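Equipment review: Ruggiero paired hand-held grippers
Prepared for the Gomurby Student Robotics Club
Reviewed by Debora Dal Bello, program coordinator

Purpose of the review

The club bought one pair of Ruggiero hand-held grippers in February, under the equipment line of the Cornmont schools grant. Members have used them since then to record demonstrations for the household tasks stream of the Brekholm Challenge. This review sets out how the pair has performed in student hands and whether the club should order a second. It is intended for club members, for parents who contribute to the equipment levy, and for other schools that have written to us asking what we use.

The price at the time of purchase was $145 per gripper, before freight. Finger pads are sold separately. Cables were included; a carry case was not.

The task

Teams entering the household tasks stream choose one task from the published list and must submit recorded demonstrations together with a short written report. Our senior team chose shoe tidying, in which a pair of shoes is to be placed on a rack. It was selected over folding towels after a vote that went to a second round. The task asks for coordination between both hands, and a shoe is an awkward object. It has a stiff sole, a soft opening and laces that get in the way of everything.

Finger pads

The pads are the weakest part of the product. They grip well when new, and for the first weeks students had no complaints. Wear then shows quickly along the edges that meet the shoe. The pair now in use is torn and frayed along the left pad and peeling along a seam on the right, and crumbs of dark material have to be brushed off the tabletop.
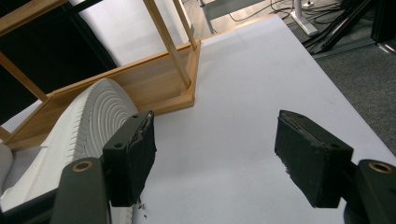

Handling and comfort

Each gripper is light enough for our younger members, although several reported tired wrists at the end of a long session. We now limit each operator to 10 minutes before changing over. The handle suits medium and large hands. Two students in the junior group could not close the jaws fully without shifting their hold, and we would like to see a smaller handle offered.

Jaw movement is smooth. There is a little play at the pivots, which has not grown worse over the period of use. Students can feel through the handle when the fingers have met something firm, and most of them learned to judge this within their first session. They had more trouble with soft materials, where the fingers close further than expected.

The cables are long enough for a seated or standing operator at a standard bench. They do pull slightly when the arms are crossed, and we teach students to set their cables behind the wrist before starting.
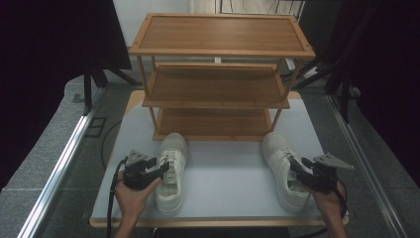 The Brekholm rules place a good deal of weight on consistency between demonstrations, and this is where the club has had to change its habits. Operators are expected to begin from the same layout, to work at an even pace and to avoid correcting a mistake halfway through. Our students found the last of these the hardest. The team's working method starts with both sneakers on the board in front of the rack, toes towards it, and the shelves clear. Reaching into the opening of the shoe with one black finger, near the tongue, has become the preferred approach on the right-hand side. Some students still favour pinching the heel, and the report will need to explain which method was chosen and why.

Reliability

Over the review period the grippers were used in 17 club sessions. In 3 of those sessions a gripper had to be set aside, twice for a loose screw and once for a cable connector that had worked free. All were fixed by students with ordinary hand tools. No session was cancelled. We recommend that the screws be checked before each use and have added this to the opening checklist — it takes very little time.

The printed manual is brief. It covers assembly adequately but says almost nothing about storage or replacing the pads. The second gripper was assembled by two Year 9 students who had watched the first being put together, and they found the manual harder to follow than the demonstration.

Fine work near the laces

Laces remain the main source of failed attempts. With the fingers set on either side of the shoe, close to the eyelets, a loose strand can fall between them, and an operator who closes too early will catch it. The fingers are fairly broad for this kind of work. A narrower set would be welcome, and we have written to the supplier to ask whether one is planned.

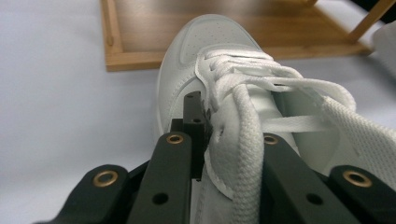
Callum asked whether the club might be better served by making its own pads in a tougher material, given how often the supplied ones are likely to need changing. He also suggested that the junior group take this on as a design project next term. We think the idea has merit. The Brekholm rules permit modified pads provided they are declared in the written report, and the students would learn a great deal from testing them. Any such pads should be tried first on practice runs and kept out of the submitted recordings until the team is satisfied with them.

Recommendation

The Ruggiero grippers are recommended for senior students and, with supervision, for juniors whose hands are large enough for the handle. We support the purchase of a second pair, on the condition that spare pads are ordered at the same time. Schools with a smaller budget should allow for the cost of pads from the beginning.

Overall rating: good. Marks were lost for pad wear, handle size and the manual.

Comments on this review may be left at the club office or sent to the program coordinator before orders are placed on 29th December.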